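About Wilomach

Print | E-mail

Hi, I'm Rochelle Mahuika, and I run Wilomach with my business partner Aslak Söderlund. We decorate homes for people who'd love a nicer room but freeze up in front of a paint chart (I used to be one of them!). I started out hanging curtains for my cousins on Cartwright Street, and word got around faster than I could sew.

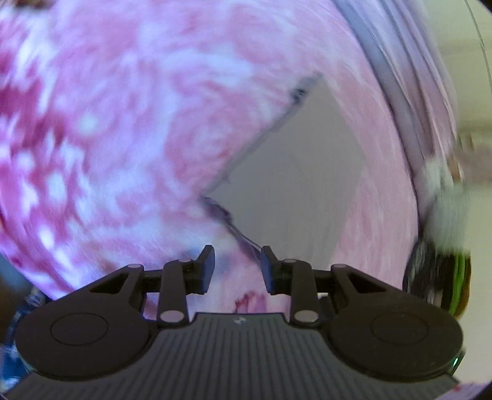 Pink and white marbling, up close

We've finished 140 rooms so far – mostly bedrooms and small dens. A first visit is $78, and I'll stay as long as you keep the coffee coming. Aslak does the measuring and the budgets, and he's much stricter than I am about throw pillows.

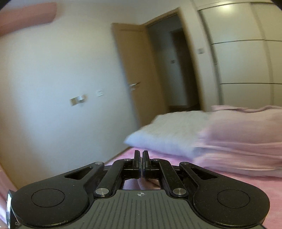
If you go ahead with a full room plan, it's $363 and we take the first visit off that. You keep the plan either way, so you're free to do the painting yourself. November fills up early, so drop me a line before then if you want guests to see it!

Print | E-mail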